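A assinatura do Flultex custa 100 euros por mês e promete ensinar um braço robótico a arrumar uma casa sem nunca entrar numa. Kerubo Ondieki testou o serviço durante 17 semanas na Lurkenach e não renovou.

"O simulador é bonito, isso eu dou-lhes", diz. "Há quadros na parede, um frigorífico com ímanes, janelas com céu azul. Mas eu não vendo imagens."
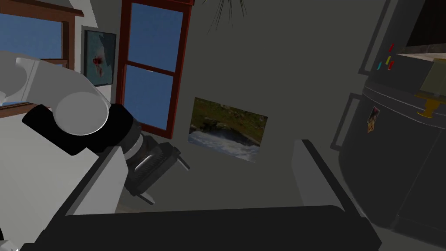 E o que se paga, afinal?
O acesso às cozinhas virtuais e quatro horas de apoio técnico por mês. O braço verdadeiro fica por conta do cliente.

Ondieki queixa-se sobretudo dos relatórios, que dão por concluída uma tarefa sem explicar o critério. Pediu-o por escrito em março. "Mandaram-me um folheto."

Awuor Muriithi, que vende o Flultex através da Sorkell, acha a crítica injusta. "Errar em simulação sai barato. Partir loiça a sério, não." Quando lhe pergunto quantos clientes passaram do simulador para uma casa habitada, responde que são dados comerciais. 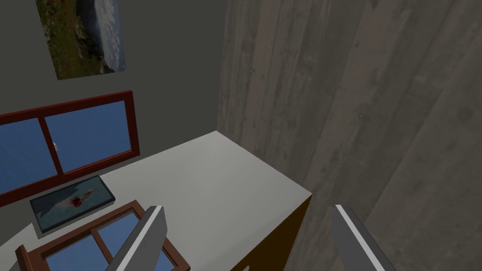
Insisto, e ela admite que o atrito das superfícies "ainda precisa de trabalho". A próxima versão, garante, trata disso. Ondieki já ouviu a mesma promessa e pediu entretanto um orçamento à Sutherland.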